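Frozen Dumplings and the Back of the Bag
Speaker notes, Viola Ferraro, Ploltier Foods
Nov 25, 2020

Slide 1. Title
Say hello. Thank Wenceslao for the introduction, whatever he said. Wait for the latecomers, who will have found the coffee.
I work on Clesska, our frozen potato and cheese dumpling. The bag has a large painting of a dumpling on the front and a very small paragraph on the back. Today is all small paragraph.

Slide 2. What we started with
Read the old ingredient list out loud. Do it in one breath if possible. (Practiced in the car: got as far as the second starch.)
Point out that the filling and the dough each had their own parentheses, and that the cheese had parentheses inside the parentheses. Salt appeared in four places. All correct, all legal, and my mother handed it back to me and asked what was in the dumplings.
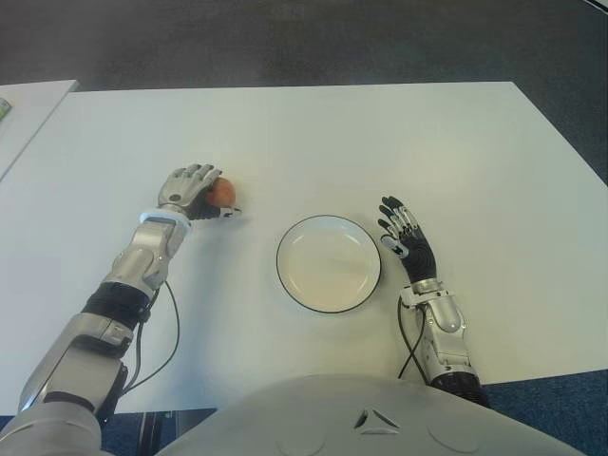

Between July and the reprint we had 544 messages from customers about Clesska. Of those, 501 were about the label or the cooking directions. The other 43 were about taste, and most were kind. Pause here so the recipe people can enjoy themselves.

Slide 3. The three starches
We had wheat starch in the dough, potato starch in the filling and modified corn starch in the glaze. Each was put there by a different person in a different year, and each of those people had a good argument.
Took out the glaze. It was meant to make the dumplings shine after boiling. Boiled dumplings shine anyway, being wet.
Potato starch stays. Without it the filling leaks, and you get a pot of cloudy soup with some empty jackets in it.
If someone asks about the gum: yes, still in there, happy to talk at lunch.

Slide 4. Allergens
Milk and wheat in bold in the list, then again in the "Contains" line under it. Somebody at Vurley, our co-packer, asked whether saying it twice was overkill. Tell the story of the meeting. Keep it short, the meeting wasn't.
Egg: the old dough had it, the new dough doesn't. Changing a recipe means changing every bag, and there were 204 cases of the old bags on a pallet. Those were scrapped. Don't joke about this bit, finance may be in the room. 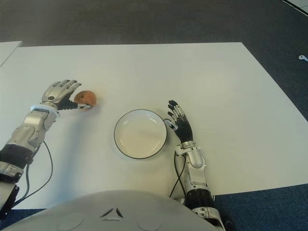

Slide 5. Dark specks. Every potato product gets a letter about specks, and ours are nearly always pepper or a scrap of skin. The filling is pale, so anything dark in it looks like an event. Same as the black cable looping down onto the white table on the slide: all that clean white surface, and your eye goes straight to the cable. We moved pepper out of "spices" and gave it its own name in the list. The letters changed from "what is this" to "too much pepper," and I count that as progress.

Slide 6. Cooking directions
Old version said "cook until done." Let that sit for a second.
New version: boil from frozen, stir once, lift out when they float, then give them two more minutes. Pan directions on a separate line.
Microwave directions were tested and left off. Skip the photos unless asked.
Serving size is still five dumplings. I have never met anyone who eats five dumplings.

Slide 7. Questions
Likely ones: price (not my department), the gum (see lunch), whether a 50-cent coupon is coming back (also not my department, but no).
Samples are in the hallway – forks on the left, allergen card next to the tray.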